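Greveck Lab
@grevecklab · December

Print | E-mail

1/ Short thread on the folding result bc ppl keep asking. Paltus is our grip-pad study - same policy, same demos, only the finger pads change.

2/ 763 demos, all from hand-held grippers, all in real bedrooms. Puffy stuff is the hard part. Fingers close, fabric squishes, camera can't tell if you've got one layer or 2.

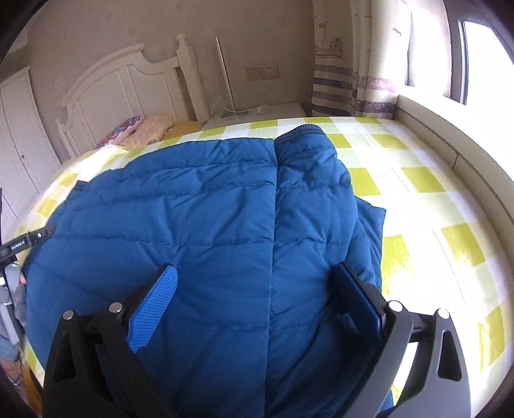 Blue puffer on the bed, fingers closed on the quilting.

3/ Textured pads won on jackets. Not by a ton. On T-shirts no differnce at all, which bugs me.

4/ Caveat - 12 garments, 4 homes. Small. Wouldn't bet on it for wool yet.

5/ Collars still a mess. Trying the Mansour split next, more demos first tho. Writeup soon, prob on teh Womurport page.

38 shares · 9 comments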